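Wednesday, Akwood bench notes

Spent a good while on the Keloslow handling rules again, and I do think they read better now than the Edham draft did. Rule one stays as it was: jaws fully open before you come anywhere near the holder, and fingers well behind the frame.
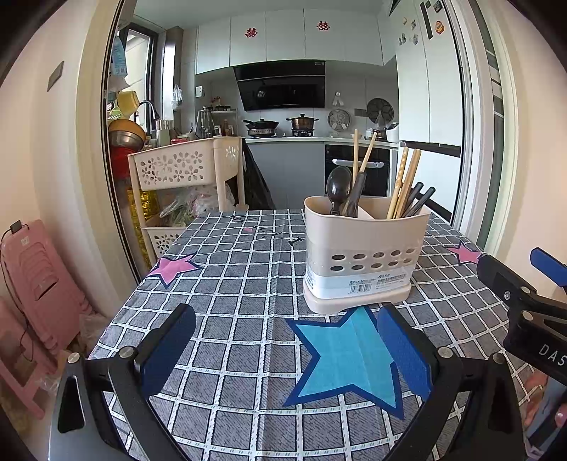

Jaws open, utensil holder upright beyond them.

The rule I keep fussing over is the one for long thin things. Jayasinghe's sheet asks for a grip square to the pads, with the second gripper kept to its own side – sensible enough, and kinder to the chopsticks too! 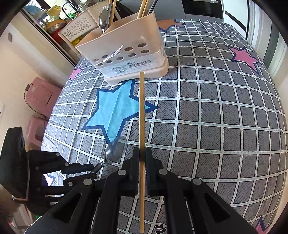 I'd also like the wording on spoons to match, so that we all mean the same thing by "handle" and "bowl" when we write up a grasp. Rule 14 still says "end", which could be either. I'll change it on the shared copy after tea, and please do scribble on it if you disagree.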